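自己缝一本线装笔记本，新手一个晚上就能搞定

先说明一下，我不是专业做手工书的，就是去年十月在Flanevden的市集上看到有人卖这种小本子，翻来翻去舍不得放下，一问价格又默默放下了……回家以后就开始自己折腾。前前后后做废了好几本，现在总算摸出一套顺手的做法，写下来给想试的朋友参考。

要准备的东西：内页纸、一张厚一点的封面纸、蜡线、粗针、锥子、骨刀（没有就拿勺子背）、长尾夹、钢尺和美工刀。我用的是Vitwood的米色纸，吸墨还不错，写钢笔不怎么洇。

第一步，折纸。五张一叠对折，用骨刀从中间往两头压实。千万别贪多，我第一次把十几张塞在一叠里，折出来鼓得像个馒头，里面的页还会往外顶，裁都裁不齐。

纸的丝向也要看一下！拿一张轻轻弯，哪个方向软，折线就顺着哪个方向走。这一步我偷过懒，结果本子怎么都合不拢，放在书架上自己慢慢张嘴。

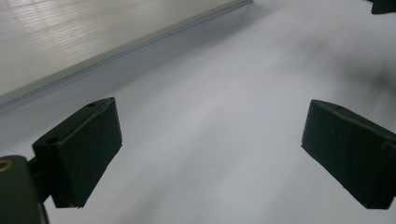
第二步，打孔。先剪一条和书脊一样长的纸条当模板，两头各留1.5厘米，中间再均分，一共点五个孔位。把模板卡进折缝里，用锥子斜着往外扎，每一叠都用同一条模板，别凭感觉。桌子最好像照片里那样，浅色、留出一大片空的台面，深色的线头和纸屑掉在上面一眼就能看见，纸也摊得开。记得垫一块切割垫，我那张桌子就是这么被扎花的。

第三步，缝。线剪成书脊长度乘以叠数，再多留一掌。从第一叠最边上的孔由外往里穿，然后一进一出走到头，接着放上第二叠往回走。到头以后和留下的线尾打个平结。从第三叠开始，每次走到边上都要把针往下绕，勾住前一叠之间的那段线再拉紧，这样书脊才不会散。拉线的时候顺着书脊方向拉，别垂直往外扯，纸会裂开，心疼死。

这个勾线的手法是Arwel Ruddock教我的，他看我缝了两分钟就受不了了，直接把针抢过去示范（哈哈）。

第四步，上封面。书脊薄薄刷一层白胶，等它干透，再把封面纸包上去，只粘书脊那一条。夹在两本厚书中间压一夜，第二天再用新刀片裁掉三边毛口，一刀一刀轻轻来，别想着一下切断。

成本的话，一卷蜡线42块，能缝19本，纸另算。要是缝到一半线不够了，在折缝里面接，结藏在内页那一侧，外面完全看不出来。下回我想试试露脊的锁链缝，线已经买好了，墨绿色的。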